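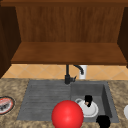 Simulated kitchen, sink view, from the open day at Pikell on Wednesday. White kettle in the basin.

Spent the afternoon at Pikell's open day in Gimitmont. They write software for household robots and do most of the early work in simulation. I took notes on my phone, so this will be a thread. Posting in the order I saw things.

---

**2/** Sign-in was at 1:30. Badge, lanyard, a one-page floor plan that had the restrooms on the wrong side. Three stops: the sim room, the hardware bay, and a Q&A upstairs. They split us into two groups and mine started in the sim room.

---

**3/** The sim room is a row of desks and one big wall screen. Zahira Wattimena ran that stop. She leads the kitchen work and has been there since they were in the old building on the other side of the river.

---

**4/** Her team has 131 kitchens in the library right now. They share parts. A cabinet or a sink can turn up in several of them with different tile or a different counter. The one on the screen for most of our visit had a gray sink with a ribbed drainboard on the left, speckled granite, and a black gooseneck faucet.

---

**5/** The task she showed is called "kettle out." The kettle begins in the sink and has to end up on the counter, upright, and stay there for two seconds after the robot lets go. No partial credit. If it tips at 1.9 seconds, that run is a fail.

---

**6/** I asked why a kettle. She said it's an awkward shape with a handle, a lid, and a lot of round body, and a sink is an awkward place to get one out of. You have walls on every side and a faucet hanging over the top.

---

**7/** The faucet was a bigger topic than I expected. Early versions of the planner treated it as something to stay far away from, and the arm would take a long loop to the left over the drainboard. It was safe and very slow. The current version goes closer.

---

**8/** They ran 449 attempts overnight before the open day and had the results up in a spreadsheet. She scrolled through the failures with us, which I appreciated. Most tours I've been on show you the one clip that worked.

---

**9/** The failures sort into a few kinds. The gripper closes on the lid. The kettle rolls against the basin wall and the grasp point isn't where the planner left it. The kettle makes it out and then gets set down half on the sink rim. That last one got a groan from the whole group.

---

**10/** Somebody asked if they could just make the sim easier. She said yes, and they did that last year, and the robot in the bay was bad at sinks for months. So now friction, lighting and starting pose all get changed from run to run.

---

**11/** A question from a kid near the front: does the robot know what a kettle is for? Answer: no. It has a shape, a weight estimate, and places it's allowed to grab. Good question, short answer, we moved on.

---

**12/** Hardware bay next. Louder, colder, and you stand behind a yellow line. The arm there is a Trenia, mounted on a lift column so it can work at counter height or reach down to a dishwasher. They had a real counter section built to match one of the sim kitchens.

---

**13/** They did five live runs of the same task for us. Three clean. One timed out because the camera lost the handle. One dropped the kettle back in the sink from a few inches up, and the operator hit the stop. He reset by hand and started the next one without any fuss.

---

**14/** A run on the real arm takes nearly 13 minutes with the reset and the safety check. That was the clearest argument for simulation I heard all day. You can't do hundreds of those in a night with one arm and one operator.

---

**15/** The gripper pads come from Lumbantobing, a small shop that molds them to order. They passed a set around. Soft, a bit tacky, ridged on one side. The ridges are for wet handles. The pads wear out and get swapped on a schedule taped to the side of the column.

---

**16/** Upstairs for the Q&A. Coffee, folding chairs, a projector that needed two tries. Attendance for the day was 1,013 according to the front desk, spread over the morning and afternoon sessions. The room holds a lot fewer than that, and people stood along the back wall.

---

**17/** Main questions, in case you missed it:

- Price of a finished robot: they don't sell one. They license the software.
- Homes or businesses first: small commercial kitchens, then homes.
- Can it wash the kettle: not yet. Moving things is the current project — washing is a separate one and hasn't started.
- Are the sim kitchens public: a small set is planned for December.

---

**18/** I asked about clutter, having watched a lot of sink footage by then. Zahira said loose objects in and around the basin are where the success rate drops the most. The planner can move one thing aside before it goes for the kettle. Two or more and it often gives up and asks for help.

---

**19/** "Asks for help" means a person at a desk gets an alert and picks the next grasp with a mouse. They let a few of us try it. My grasp slid off the body of the kettle. Second try, on the handle, held.

---

**20/** Practical notes if you go to the next one. Parking is behind the building, entrance on the far side. Closed-toe shoes for the bay, and they do check. The sim room is the better first stop, so ask for that group if they give you a choice.

---

**21/** They're planning another open day in the spring with the dishwasher task on the arm. I've put my name on the list. Will post the sign-up link here when they send it.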